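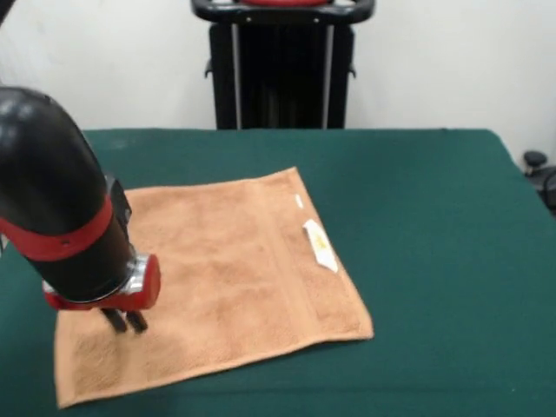
Looking after a towel-folding arm: the things I do every week

I've been running the folding cell in the back room at Tandness for long enough now to have made most of the mistakes, and people keep emailing to ask how I keep it going, so I've put my tips in one place. They're for a single arm with a two-finger gripper, working over a table on terry towels. If you're folding shirts or bed sheets some of it will carry over and some of it won't (sheets are a misery, and I've stopped trying).

Start with the cloth on the table

A bare tabletop is too slippery. The towel skates off as soon as the fingers push down on it, and you end up blaming the gripper. We've got a dark green cloth over ours and I wouldn't go back. Pick a plain colour that's a long way from your towels. Ours are mostly orange and tan, so they stand out beautifully, and even I can tell where the edge is without my glasses on!

Pull the cloth flat before you start. A crease under a towel feels just like a second layer to the fingers, and you'll get a pinch of tablecloth along with your terry. Go over it with a lint roller at the end of the day too. Towels shed like anything, more so when they're new.

Wipe the fingertips

This is the job that gets skipped, and it's the one I'd do if I only had two minutes. Fluff packs itself on to the tips and they go smooth and useless. I use a barely damp microfibre cloth, then a dry one, with the arm stopped and the power off at the wall. Don't use anything oily or you'll be finding marks on towels for days.

While you're there, wiggle each finger gently. There should be no rock in it. If there is, the little screws want nipping up, and do go easy because they strip (ask me how I know). Mine get checked every 24 hours of running.

Set the height with the towel you're going to use

I used to set the pick height on the bare cloth and add a bit for the towel. Hopeless. A thick bath towel and a thin hand towel need quite different heights, and a folded one is different again. Lay the real thing down, bring the arm down slowly until the tips press into the loops, and save it there. Then try it 4 times in different spots before you trust it. If your table isn't dead level you'll find out at the far side, where the fingers either close on air or dig in. A bit of card under one table leg sorted ours.

Watch out for the care label

Labels are stiffer than the towel and they sit right by the hem, just where you'd love to grab. When the fingers close on one, you get a lovely firm grip on the label and hardly any towel. I turn mine so the labels are well away from the pick point. The flat woven band is a bit the same, as it's slicker than the loops on either side. Go for the fluffy part whenever you can.

Lift slowly, and look at the shape

After any change to the settings I run one lift at crawling speed and stop it halfway. What I like to see is a fold of terry held properly between the two fingers, the far part of the towel up in an arch and the near part still lying flat on the table. If the whole towel comes up, you've gone too high or too fast. If there's only a wisp in the fingers, go back and do the height again.

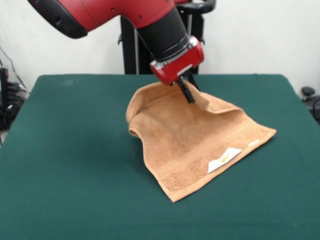 Keep the cables out of the way

Run the arm through its full reach by hand (power off again) and watch the cables the whole way round. Mine used to catch behind the elbow on one particular move and the arm would stop with a fault, always just after I'd gone to put the kettle on. Soft hook-and-loop ties are better than plastic zip ties — you can undo them when you've got it wrong, and you will get it wrong. Leave a good loose loop near the wrist.

Listen to it

A happy arm makes the same dull hum every time. I stand next to ours for the first few folds each morning with my tea and just listen. A new tick or scrape usually means a loose cover screw, so go round those first before you start worrying about the joints. Fadime Yazıcı from the Rodum workshop taught me to hold a long screwdriver against the housing with the handle by my ear, like a garage mechanic, with the arm moving slowly and my other hand on the stop button. It does work, though do keep your hair tied back.

Keep a notebook

Mine is a tatty exercise book on a string. Every change goes in: height, speed, which towels, what went wrong. My best run so far is 676 folds without having to step in, back in February, and I only know what the settings were because I'd written them down. The run after that managed 93. I'd swapped to a softer batch of towels and left the height where it was, and it's all there on the page in rather cross handwriting.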